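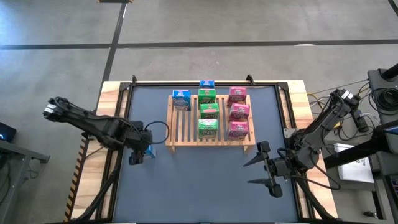 Cereal Shelf, Zoritville

Small boxes sorted by color on a slatted wooden rack. Posted June 28, 2025 by Marichka Stelmakh. Click a picture to enlarge. The rest of the shelf goes up in September.

Blue, green and pink each get their own column. The Raisin Bran comes in two sizes, and the large boxes stand upright on the rack with the red Kellogg's script showing.

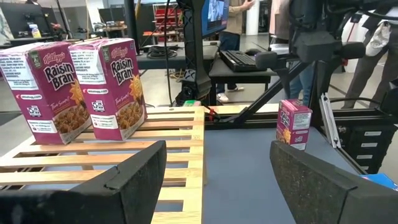

Dmytriv wrote that the big boxes should always go at the back, or the single-serve ones get lost behind them. Lonalmont keeps its shelf that way too.

Rice Krispies goes with the blues.
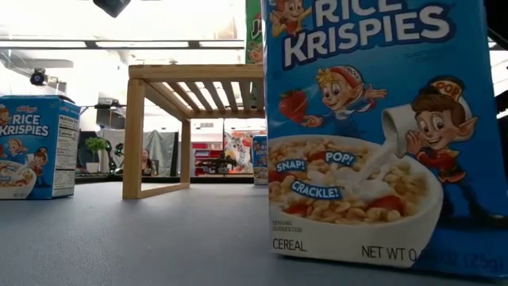 Rice Krispies box, front panel, with the strawberries and the milk pitcher.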